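Handover Between Teams: Notes on a Neglected Part of Working Life

August 22, 2020

Most organizations with which I have worked can describe their teams in some detail. They can produce charts, role descriptions and the results of the last staff survey. Very few can describe what passes between one team and the next when a piece of work changes hands.

This post sets out some observations on that subject. They draw on my work as an adviser on workplace practice, and in particular on a review completed in June for Sarnar, a regional service company with five offices.

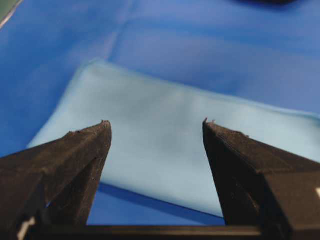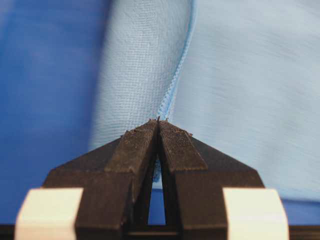
Two views of a dark two-fingered gripper.

The Sarnar review began as a question about workload. Managers in the scheduling team believed that their staff were overstretched and asked for additional positions. Managers in the customer team, who passed work to scheduling, believed that the requests they sent were complete and could be acted upon at once. Both groups were sincere, and both had figures to support their view.

Dymphna Noonan, who led the review on the company's side, proposed that we set aside the question of positions and read the requests themselves. We examined 1,269 of them. Each had been marked complete by the person who sent it. A large share had nonetheless been returned with a query, and many had been returned more than once. Staff in scheduling were spending a considerable part of the day asking for information that someone in the customer team already had.

It would have been easy to conclude that the customer team was careless. The interviews did not support that conclusion. Staff there were working from a form designed several years earlier, when both functions sat in one room and a missing detail could be settled across a desk. The form had not changed when the functions were separated. The conversation that used to accompany it had simply stopped.

I have since come to regard this as a common pattern. A written procedure is often only part of the real procedure, and the remainder is carried by proximity, habit and goodwill. When teams are moved, merged or asked to work from home, the written part survives and the rest does not. The events of this year have exposed this in many workplaces.

Who owns a handover

Charalambos Alexiou, a former colleague at Matmont, used to ask managers a plain question at the start of any assignment: when a piece of work is between two teams, whose is it? The answers were instructive. Sending teams generally said that responsibility passed at the moment of sending. Receiving teams said that it passed when they had checked the work and accepted it. Between those two moments the work belonged to no one, and in some cases that interval lasted several days.

I do not hold a firm view on which answer is better. A hospital ward, a design office and an accounts department may reasonably reach different arrangements. What matters is that both teams give the same answer, and that new employees are told what it is during their first week. At Sarnar, the two teams agreed that responsibility would remain with the sender until the receiver confirmed acceptance. The customer team had some reservations, which were recorded. The arrangement was adopted for a trial period and has since been extended.

The written record

There is a tendency, once a problem of this kind has been identified, to respond with a longer form. I would advise caution. The first revised draft at Sarnar contained 40 fields. It was prepared with great care by Ardalan Yazdani and his group, and every field could be defended by reference to some past difficulty. In practice, staff completed the opening section properly and then entered a dash in most of the remaining boxes.

The second draft was much shorter. It asked what was needed, by what date, what had already been promised to the customer, and who could answer a question during the next working day. The item concerning promises proved to be the most useful. Scheduling staff had frequently made sensible decisions that contradicted an assurance they had never been told about, and the resulting complaints had been attributed to them.

An open comment box was retained at the end. Opinion on this was divided. Some managers felt that it would invite lengthy remarks and delay the work. I supported keeping it. A person handing over a task often knows something that no field anticipates, such as the fact that a customer is recently bereaved or prefers not to be telephoned at work. Such remarks take a few seconds to read.

Recognition and its effects

A further difficulty concerns the way in which performance is measured. The customer team had a target for requests sent. The scheduling team had a target for requests closed. Neither target took any account of requests returned. An employee who paused to obtain a missing address before sending a request would appear slower than a colleague who sent it as it stood.

Ladan Ghasemi, who manages one of the smaller offices, had noticed this well before the review and had quietly stopped discussing the sending target in her individual meetings. Her office had the lowest rate of returned requests in the company. It also appeared near the bottom of the monthly table, and she had been asked on two occasions to account for it. I mention this with her permission.

The company has now withdrawn the monthly table. I understand that a replacement is under discussion. My own recommendation was that any future measure be shared by both teams, so that a request counts only when it has been completed without being sent back. This carries a risk of its own, in that teams may become reluctant to return work that ought to be returned. The first few months will need to be watched with some care.

Meetings between teams

Readers may ask whether regular joint meetings are of value. My experience is mixed. At Illés, a manufacturer I advised some years ago, the production and dispatch teams met every morning for a short discussion at which each described the day ahead. The practice was well regarded and continued after my involvement ended. At another organization, a similar meeting became a forum for grievances within weeks and was abandoned.

The difference, as far as I could determine, lay in who attended. At Illés the meeting was attended by the people who performed the work, and their managers came only when invited. In the second case it was attended by the managers alone, each of whom felt obliged to represent a department. I would not claim that this explains the whole of it. The second organization was also going through a difficult restructuring, and relations had been poor for some time.

Exchanges of staff can be of greater benefit than meetings. Under the arrangement at Sarnar, each new member of the customer team now spends several days with scheduling before handling requests alone. Nima Shirazi, one of the first to take part, remarked in his written feedback that he had not previously understood that an afternoon appointment and a late afternoon appointment were different things to the person planning a route. His note has been added to the guidance for new employees.

Points for further consideration

Several matters were outside the scope of the review and remain open. We did not consider handovers to outside contractors, where questions of liability arise and legal advice would be required. We did not examine handovers between shifts, although staff raised the matter repeatedly and it deserves separate attention. The existing software also limits what can be recorded, and the company is assessing a product named Flusness as a possible successor. I have no involvement in that decision and offer no opinion on it here.

I intend to return to shift handovers in a later post. Readers with experience in that area, particularly in care settings or transport, are invited to write to me through the contact page. Correspondence will be treated as confidential unless the writer indicates otherwise.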